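**Unit 6: Condition grading and appraisal of used cars**

Reading before this session: Unit 5 (provenance checks), plus the Pagano grading sheet handed out with it. Bring the sheet. The worked example at the end uses its column numbers.

## 1. Terms

*Appraisal* is the process of arriving at a figure the dealer is prepared to pay. *Condition grading* is one input to it. Students mix these up in written work every year. A grade describes the car; an appraisal describes a transaction, and the same car with the same grade can be appraised differently at two sites.

*Trade value* is what another dealer would pay. *Retail value* is the advertised price. The gap between them is the gross margin before preparation, warranty provision, and stocking cost.

*Preparation cost* (prep) covers everything done between purchase and display: mechanical work, paint, wheels, interior, valeting, inspection. Tires go under mechanical, not wheels. The Pagano sheet has this wrong in the footnote; follow the column heading.

## 2. Order of inspection

Work in a fixed order and write as you go. The order used in this course:

1. Identity: VIN plate, VIN stamping, registration document
2. Exterior, clockwise from the driver's front corner
3. Glass and lights
4. Wheels and tires
5. Engine bay, cold
6. Interior, including trunk and spare wheel well
7. Start-up and road test
8. Underside, if a lift is free

Steps 5 and 7 are often swapped at busy sites. A warm engine hides a slow cranking speed and can hide a noisy timing chain. If the customer has driven in, record the engine as "warm on arrival" and don't score cold start at all.

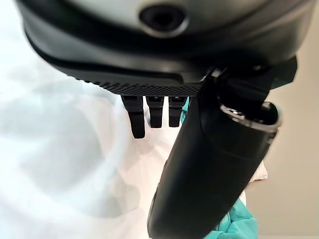 Panel gaps are judged by comparing left with right on the same car. Published tolerances are of little use on a car several years old. A gap that tapers along its length is a stronger sign of repair than one that is evenly wide. Check the fastener heads on fenders and hinges for broken paint.

Paint depth readings should be taken at six points per panel: the four corners, set in from the edge, and two near the middle. Write down all six. An average conceals exactly the local high reading you are looking for. Plastic bumpers give no useful reading on a standard magnetic gauge. Aluminum hoods need the eddy-current setting.

## 3. Grades

The course uses five grades.

| Grade | Exterior | Interior | Mechanical |
|---|---|---|---|
| A | No repair needed | No wear beyond light marks | No faults |
| B | Minor cosmetic repair | Light wear | Service items only |
| C | One or more panels to paint | Visible wear, no damage | One non-structural fault |
| D | Several panels, or one to replace | Damage to trim or seats | Several faults |
| E | Structural or unrecorded repair | Any | Any |

The overall grade is the lowest of the three columns. Do not average. Leire Mateos's objection — that a worn interior on an otherwise clean car drags the grade too far — is a fair one, and the answer is that it is dealt with in the appraisal, through the prep figure.

Grade E is a stop. The car may still be bought for disposal, but it does not go to retail display and no prep estimate is needed.

## 4. From grade to offer

Start from the expected retail price and work down:

offer = retail − margin − prep − warranty provision − stocking cost

Stocking cost is a daily rate multiplied by expected days in stock. Use the site's own sales record for that model where there is one. Guide averages lag the market, and the lag is worse for diesels.

Two mistakes are common. The first is to start from what the customer wants and adjust prep until it fits. The second is counting tires once under prep and again as a deduction to the retail price. Zakhar Marchuk's notes on last June's assignment found both errors in the same script. 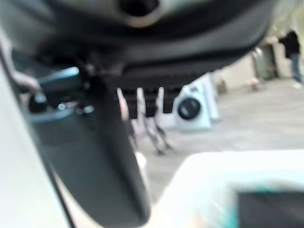 Over-allowance needs its own line. If the site chooses to pay above the calculated offer to close a sale, the excess is a discount on the car being sold and should be booked there. Booking it to the part-exchange inflates the stock value, and the loss then appears months later under a different heading.

## 5. Worked example: Katen hatchback

The Katen is a five-door gasoline hatchback, brought to the Potport site as a part-exchange. Findings: rear quarter panel high at two of its readings, both front tires near the limit, a service item overdue, light marks on the driver's seat.

- Exterior: C (one panel to paint)
- Interior: B
- Mechanical: B
- Overall: C

Expected retail is $4000. The tires come to $194 for the pair, fitted and balanced, and this goes in column 3 of the sheet. Paint goes in column 4. The remaining columns are left for you to complete using the Trandthorpe rate card.

Points to watch: the overdue service belongs in prep at the workshop's internal rate, and the quarter panel readings must be explained in writing before the grade is confirmed. High readings with clean seam sealer inside the trunk suggest a cosmetic repair. High readings with disturbed sealer move the car to E.

## Exercises

1. Complete the sheet for the Katen and state the offer.
2. Recalculate with stocking time doubled. Which other term, if any, should change?
3. Regrade the car assuming disturbed sealer. State what is no longer required.

Hand in to Zoriana Zakharchenko. Show the subtraction line by line.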